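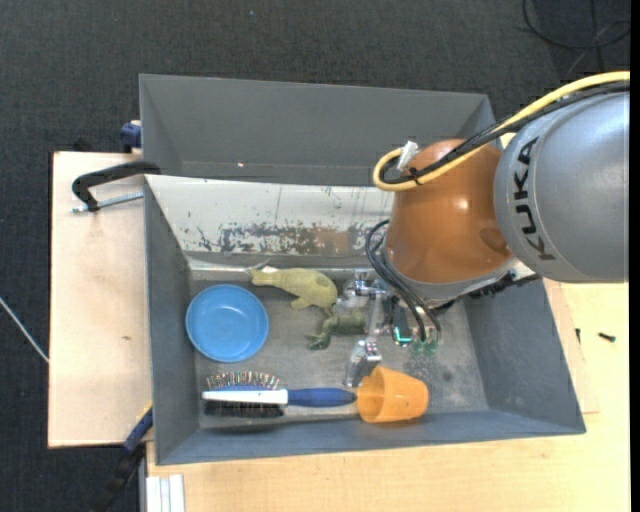

4.2 Color names at the sorting table

We were very glad that so many Trurden households kept their kitchen diaries going through August, and the 251 entries they sent us are a pleasure to read, full of soup and visiting cousins and quarrels over the good bowls. What interested us most was how people name the colors of things they eat from. A bright blue plate like the one in Figure 3, lying on scratched grey, was almost always just "the blue one," whatever other blues were in the cupboard. Duller colors got longer and fonder names (we have "rainy," "old dove," and, from one patient grandmother, "the color of Erner in the morning").

Figure 3. Round blue plastic plate with a raised rim.

Dizon and Maihi found much the same habit among 42 families in Paewai, though their diaries ran for only 7 weeks and left out children under ten. We kept the children in, and their words are taken up in Section 4.3.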